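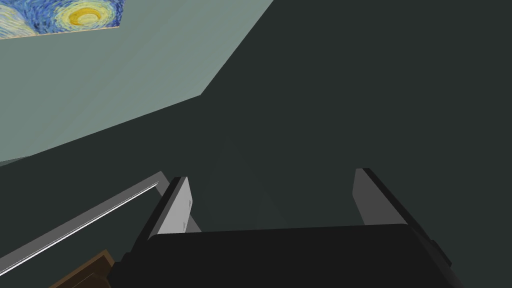 Section 4. Setting up the practice house

Clustska is a teleoperation and recording package for simulated household robots. This section covers loading a house, connecting the operator's controls, checking the wrist and head views, and recording a first run. It applies to the two-arm mobile model with parallel grippers. If you have not yet installed the license, complete Section 3 before continuing.

The house used throughout this section is Nurkby, which is installed with the base package. Other houses load the same way, but their start positions and object lists differ.

4.1 Before you start

You need a workstation that meets the requirements in Section 2, a pair of hand controllers, and a user account with Operator rights. Viewer accounts can open a house but cannot move the arms.

Close any other program that uses the graphics card. Clustska reserves memory when the house loads and does not release it until the house is closed.

NOTE: The first load of Nurkby builds a texture cache. This takes up to 12 minutes. Later loads skip this step.

4.2 Loading the house

1. Start Clustska and sign in.
2. Select House > Open and choose Nurkby.
3. In the Robot list, choose Two-arm mobile.
4. Leave Start position set to Default.
5. Select Load. The status bar reads READY when physics is running.

If the status bar stays on LOADING after the cache has been built, go to 4.8.

4.3 Wrist views

Each gripper has its own view. The lower part of a wrist view is always taken up by the gripper body, with a finger rising on either side. The gap between the fingers is the working area.

1. Open Views > Wrist.
2. Select Left or Right. The selected arm is outlined in the robot diagram.
3. Squeeze and release the trigger on the matching controller. The fingers should close and open in the view.
4. Repeat for the other arm.

If the wrong gripper moves, the controllers are swapped. Select Controls > Swap hands and repeat from step 2.

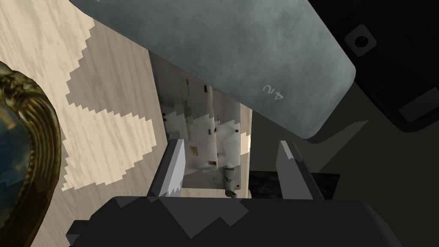

Shadow quality has a direct effect on frame rate. At the Low setting, shadow edges are drawn in large steps and look jagged on flat surfaces such as wood. The effect is cosmetic. Contact and grip forces are calculated separately and do not change with the shadow setting.

Use Low while practicing. Use High for runs that will be used to train a vision model, and keep the same setting for the whole set. The setting is stored with each run and cannot be changed afterward.

CAUTION: Do not judge distance from shadows at the Low setting. Use the depth readout (Views > Depth) when bringing a finger close to a surface.

4.4 Head view

The head view follows the operator's headset, or the right thumbstick if no headset is connected. It shows both arms and is used for approach and for moving between rooms.

1. Open Views > Head.
2. Sit or stand in your working position and look straight ahead.
3. Hold the Menu button on the left controller for 2 seconds. The view is now centered.
4. Raise both controllers until both grippers are in view.

The head view can be rolled as well as turned. A rolled view makes walls, doorways and pictures slant across the screen. This does not affect the arms, which follow the robot's base. Operators who find a rolled view hard to work in can set Roll lock to On under Views > Comfort.
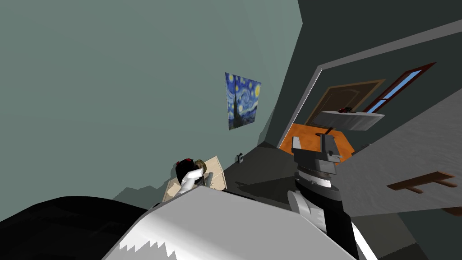
Parts of the robot that come closer to the head than the near limit are cut away when drawn. The cut may appear as a ragged fringe along the upper arm. To reduce it, lower the near limit under Views > Advanced. Very low values cause flicker on distant walls.

4.5 Picking up an object

Practice on small objects before trying doors or appliances.

1. In the head view, bring one gripper to a hand's width from the object.
2. Switch to the wrist view for that arm.
3. Turn the wrist until the finger pads are parallel to the sides of the object.
4. Move forward until the object is between the pads.
5. Squeeze the trigger slowly. The grip bar turns from gray to green on contact.
6. Lift straight up before moving sideways.

Keep the other arm raised and clear. An arm left low can strike furniture when the base turns, and the run will be marked as a collision.

NOTE: Flat, round objects tend to slide when pushed from the side. Approach from above where there is room. On a small table, a sideways approach may also knock over anything standing nearby.

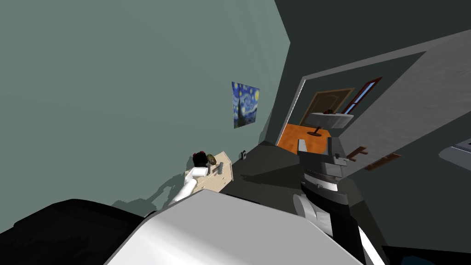 If the object is dropped, you can continue. Drops are logged but do not end the run. An object that falls through the floor or a wall is a physics fault. Stop the run and report it as described in 4.8.

4.6 Recording a run

1. Select Record > New run and enter a task name.
2. Choose the views to record. The default is Head and both Wrist views.
3. Press Record. A tone sounds and the timer starts.
4. Carry out the task.
5. Return both arms to the raised position and press Stop.
6. Mark the run Keep or Discard.

The longest single run is 600 seconds. The timer turns yellow before the limit and the run is saved when the limit is reached. Split longer tasks into parts and give each part the same task name.

Unmarked runs are held until you sign out and are then deleted.

4.7 Restoring the house

Moved objects stay where they were left until the house is restored. Select House > Restore to return every object to its default place. To keep a changed layout, select House > Save layout before restoring.

CAUTION: Restore also clears the drop log. Export the log first if you need it.

4.8 Faults

Status stays on LOADING: close the house, clear the cache under House > Tools, and load again.

Arms do not follow the controllers: check that the account has Operator rights and that the status bar reads READY.

Code 87: an arm has been asked to move outside its reach. Release both triggers, bring the controllers toward your body, and press Resume.

Object passes through a surface: save the run, select Help > Report, and attach the run file. Do not restore the house until the report has been sent.

For faults not listed, see Appendix B.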